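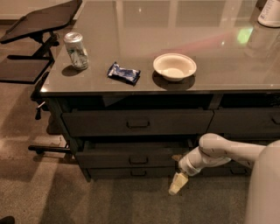

J'ai passé une après-midi d'octobre à regarder un robot s'occuper d'un bureau. Je précise qu'il s'agit du meuble. Pour ce qui est du travail de bureau, on nous a promis des nouvelles plus tard.

La société Komside ouvrait ses portes, ce que les entreprises de robotique font désormais avec la régularité des caves coopératives. À l'entrée, on m'a remis un badge portant le numéro 388 et une brochure de papier très épais. La démonstration avait lieu dans une salle à moquette beige, devant un bureau gris foncé au plateau si brillant qu'on y voyait les lumières du plafond. Dessus, une canette, une barre de céréales ou de quelque chose d'approchant dans son emballage bleu et blanc, un bol blanc vide. Dessous, des tiroirs, dont un légèrement ouvert. À côté, une chaise de bureau. J'avais quitté le mien le matin même dans un état à peu près semblable, le bol en moins, et j'ai éprouvé envers la machine une solidarité immédiate.

Le programme annonçait « Rangement autonome en environnement tertiaire ». Il faut un certain talent pour appeler ainsi l'acte de mettre un goûter dans un tiroir.

Le bras est descendu vers les tiroirs du bas. Blanc, le coude arrondi, il avançait avec la prudence de quelqu'un qui cherche ses lunettes dans le noir. Nous étions une trentaine à retenir notre souffle. Un monsieur devant moi filmait. Une dame a dit « oh » quand la pince s'est arrêtée près du sol, puis a redit « oh », un ton plus bas, quand elle y est restée. L'animateur a parlé pendant ce temps-là de perception, d'apprentissage, de généralisation. Il parlait bien. Il avait de toute évidence l'habitude de meubler.

La première tentative n'a rien donné. La deuxième non plus, mais de façon plus instructive, nous a-t-on assuré. À la troisième, le tiroir s'est ouvert et la salle a applaudi. J'ai applaudi aussi, assez fort, et c'est en m'entendant que j'ai commencé à me poser des questions.

Car enfin, j'ouvre des tiroirs depuis l'enfance, et sans public. Je ne m'en plains pas. Je constate seulement que les journées portes ouvertes ont une drôle de manière de déplacer la barre. On entre en se demandant si ces machines vont prendre notre place, on ressort attendri parce que l'une d'elles a trouvé une poignée. Entre les deux, il y a eu du café, une vidéo accélérée 5 fois et un ingénieur sympathique. La vitesse figurait en tout petit dans un coin de l'écran, et je remercie ma voisine d'avoir eu de meilleurs yeux que moi.

Je ne voudrais pas faire le malin. Un tiroir est un objet difficile. La poignée est en creux, sombre sur fond sombre, le plateau reflète tout ce qui passe, et une canette vue d'en haut traîne avec elle une ombre qui peut compliquer bien des raisonnements. L'ingénieur me l'a expliqué ensuite, et je l'ai trouvé plus convaincant que toute la brochure. Il m'a parlé de 2000 essais sur ce seul geste, dont beaucoup de ratés qu'il racontait avec affection. Pourquoi ne pas avoir dit cela au micro ? Le public aurait suivi. Il venait d'encourager une pince pendant de longues minutes, il était mûr pour entendre la vérité.

Au lieu de quoi nous avons eu droit au « collègue de demain ». Voilà l'expression qui me fâche. Un collègue, on sait ce que c'est : il répond au téléphone quand on est aux toilettes, il se souvient que la photocopieuse n'aime pas l'humidité, il mange parfois votre barre de céréales et la remplace rarement. La machine de Komside ouvre un tiroir. Elle l'ouvrira mieux l'an prochain, je n'en doute pas, et peut-être même qu'elle saura quoi y mettre. Cela mérite du respect, de l'argent public à la rigueur, et un vocabulaire un peu moins essoufflé.

J'aimerais qu'on impose une règle simple à ces après-midi : la vidéo à vitesse réelle, et le nombre d'essais affiché en aussi gros que le logo. Les maisons sérieuses n'y perdraient rien. Les visiteurs, eux, sauraient ce qu'ils applaudissent.

À la fin, on nous a invités à poser des questions. Quelqu'un a demandé le prix, il y a eu un sourire. Quelqu'un d'autre a voulu savoir si le robot refermait aussi les tiroirs. « C'est sur la feuille de route », a répondu l'animateur. J'ai rendu mon badge — on y tenait beaucoup — et je suis rentré chez moi, où j'ai refermé les miens.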